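Home | Tickets | Knowledge base | Rigs and stations | House rules | Search | Log out

Ticket 1091: Sessions failing the start check, and a question about what the rule means
Status: Resolved, rule text changed
Area: Handheld grippers / tabletop stations
Opened by: Aino Manninen, Jornuvthorpe site

Hello all,

I'm putting this in as a ticket instead of a message because I think it's partly a fault and partly a rules problem, and last time I raised one of those in chat it vanished by teatime.

Since we moved to the September version of the house rules, a good chunk of our sessions on the white table are being thrown out by the start check. The message is always the same one, "start pose not confirmed", and it names one hand or the other, hardly ever both. I had a batch of 22 sessions this morning and 3 of them went through. Before the new version I could go a whole day without seeing that message, so you can imagine the mood.

What I've tried so far, in the order I tried it:

I restarted the recording software. No change.

I swapped the left and right grippers over. The complaint moved about a bit but didn't follow either gripper, so I don't believe it's the hardware. I also wiped the marker cubes with a dry cloth and looked for lifted corners and scuffs. They're fine. One had a bit of a thumbprint, which I'm mentioning only so no one asks me about thumbprints.

I re-ran the calibration twice, and both times it passed with the numbers I'd expect from that station.

Then I sat down with a mug of tea and read the rule itself, which I should have done first. Rule 4 in the Trernetti handbook used to say "hold both grippers in front of you, cubes visible, until the tone". The new one says "begin with both grippers in the ready position at the marked area". That's the whole thing. It doesn't say what the ready position is, and it doesn't say which marked area. Our table has two of those! There's the big rectangle taped near the edges and the little box taped inside it, over towards the left, and I've now watched four people read the rule and do four different things. One rests the fingers on the table inside the small box. One hovers over the big rectangle. One does it the old way, arms out, and one (me) does a sort of mixture and hopes.

So before I go any further, can somebody at Arham tell me what the check is looking for? I'm very happy to train everyone to do it properly, I just need to know what properly is.

Aino

Reply from support desk, Arham

Hi Aino, thanks for the detail, it saved me a round of questions. The check wants both cubes found and steady for the full length of the start window. It has no idea where the tape is. The tape wording came from the Cadwaladr site, where there's only one marked box on each table and everyone stands square to it, and it got copied into the general handbook when the sites were merged into one document.

Could you run a few more, with one person only, and keep the starting hold the same each time? Please note down what they did. Also let me know whether anything on the table might be getting between the cubes and the camera.

Aino again

Right, done. I ran the old hold, both hands out in front, grippers pointing at the table, well short of touching anything. I've attached a view from one of them so you can see the station and the hold together.

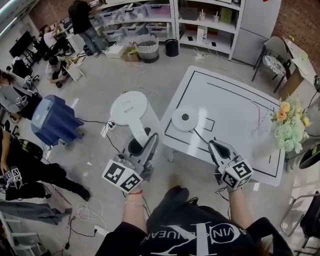 Station view, both grippers held out at the white table.

I went through the ones that failed earlier and I think I can see the pattern. When people rest the fingers inside the small box, that hand turns inwards to get there, and the forearm or the other gripper ends up across the cube. The box is off to the left, so reaching it with the right hand is awkward for anyone, and it already has the round white device in it at this station. They end up squeezing in beside it. With the hands out in front there's none of that, and every session I did with the plain hold passed.

On your second question, the flowers are at the right-hand end and I can't find a session where they come between a cube and the camera. I've moved the vase along for the time being anyway and it made no difference to the results. The cord from the round device runs to the near edge of the table, and I did wonder about that, but cords don't seem to bother the check. They bother me though, see below.

While I had the view open I did a proper read of the rest of the handbook against our room, and there are a few more places where the wording and the floor don't agree. I'll list them here and you can tell me if they want their own tickets.

Rule 7, cables. It says "keep cables tidy". We have coiled white cables on the floor, a tangle of thin ones nearer the middle, and the grippers have their own black ones trailing down. I'd call that untidy but I know a colleague who'd call it Tuesday-level fine. Could the rule say something we can check? I'd suggest no loose cable in the area where the operator's feet go, and the gripper cables led off behind. Power strips want a mention too, as one of ours sits on the floor right next to the white appliance.

Rule 9, spacing. It says stations should be "far enough apart". There were other people holding grippers over on the left while the white table was in use, and I'd like to know whether their cubes can confuse the check if they wander into view. If they can, we need a distance or a line on the floor. If they can't, please say so in the rule, and I'll stop shooing people.

Rule 12, table objects. It says "only task objects on the table". There's a bit of thin pinkish-red wire near the far corner that isn't part of any task I know of. I've binned nothing yet in case it belongs to somebody's setup, but if it's still without an owner when I lock up it's going in a labelled tub.

Aino

(I've just noticed I mentioned a weekday up there as a joke, please don't go looking for a schedule.)

Reply from support desk, Arham

That's a very clear result, thank you. I looked at the failed ones alongside yours and I agree with you – the turned-in hand hides its own cube. So there's no fault in the check and no fault in your grippers.

Taking your other points in order. Cables: agreed, I've used your wording nearly as it stands and added the power strips. Spacing: the cubes have their own identities, so a neighbour's can't be taken for yours, but a neighbour's arm can still cover one of yours. I've put in a line about keeping other operators out of the space between you and the table. Table objects: the rule stands, and the labelled tub is a good idea.

Proposed new text for rule 4:

"Stand facing the table. Hold both grippers out in front of you with the fingers pointing towards the table and not touching it. Keep both marker cubes clear of your arms and of each other. Stay still until you hear the tone. Taped lines on the table show where objects go and play no part in the start."

Can you try that on someone who hasn't been following this ticket?

Aino again

Tried it on two people, one of whom started with us this month. I handed over the text on a slip of paper and kept my mouth shut, which was a strain. Both did the same hold and all their sessions passed the start check. The new starter did ask how long "until you hear the tone" might be, and it's a reasonable thing to ask when your arms are up, so could you add the time? I've told people it's up to 3 seconds, going by the settings page.

One more small thing. "Clear of each other" was read by one of them as "as wide apart as possible", and they stood there like a scarecrow. It passed, but it looked tiring. Maybe "a comfortable distance apart"?

I've printed the draft and stuck it on the end of the tall white cabinet, over the old one. The old one said revision 100 and I've kept it in the folder in case anybody wants to compare.

Aino

Reply from support desk, Arham

Both changes made. The hold time is in, and it now reads "a comfortable distance apart". Cadwaladr have the new text as well and are happy with it. Their single box can stay where it is.

I'm going to leave your failed sessions marked as failed. They don't meet the start rule under either wording, and I'd sooner you re-recorded them than have us make exceptions by hand. Sorry, I know that's a dull afternoon.

Closing this one. Rule 7 and rule 9 changes go out with the next handbook revision.

Aino, last note before it locks

Fine by me about the re-recording, we've made a start on it already. The wire was claimed, by the way, so the tub is still empty.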